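Lab notebook, Monday, August

Budget notes for the arm purchase. Mostly for me and Melati, but Svenja should read the part on compute before she signs anything.

We now have two quotes for the mobile base with arm. Skamivura came in first and their package is lovely: base, arm, charger, spare battery and a proper emergency stop. Gruteo is cheaper on paper, but the charger and the mounting plate are separate lines, and once I add those back in the gap shrinks to $1,612. That is small enough that I'd let delivery time decide. Skamivura promised to get back to me on that and I am checking my mail far too often.

The good news is how much we can settle in simulation before any money moves. I spent the whole morning in the bedroom world and I'm really happy with it. I want three things out of it for the purchase list: how much clear floor the base needs to turn, where the arm has to reach (bed height is the one I care about), and whether one camera position is enough or we need to budget for a second. 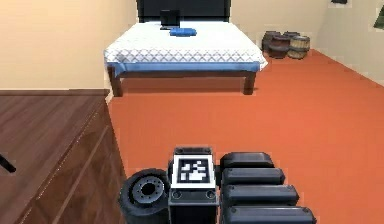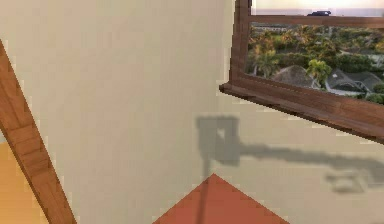
Bedroom world, this morning's session.
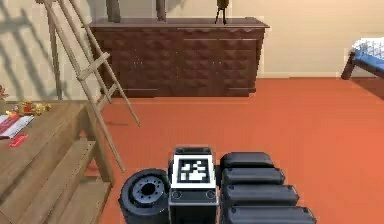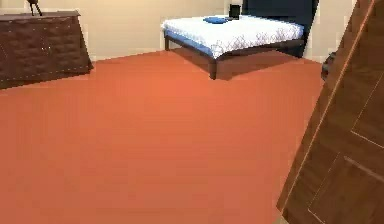

On the camera question I'm leaning toward two. A second one with bracket and cable is $126, and adding it now is a lot less painful than drilling into the housing later. Melati wants to try a wider lens first — fair, and it costs us nothing to test in sim, so she gets until the end of the week.

Compute: the current workstation renders fine with one robot loaded but crawls when I run batches overnight. Memory is the cheap fix. I'd put up to $400 on that line and leave the graphics card alone until next year's money. Svenja, please don't let them talk you into the full new machine yet!

Still missing from the list:
- printed marker tags, plus spares (we always lose some)
- floor covering for the test corner; Mangundap has offcuts, need to ask what colors
- a bed. Second-hand is fine, legs high enough to get a base sensor look underneath
- shipping insurance, Gruteo quote only

Vonura license renewal also falls in this budget. I had forgotten it completely and found it in last year's sheet. Melati has the login.

Next: rerun the turning test with the larger base footprint from the Gruteo data sheet, then fill in the reach numbers and send the list to Svenja.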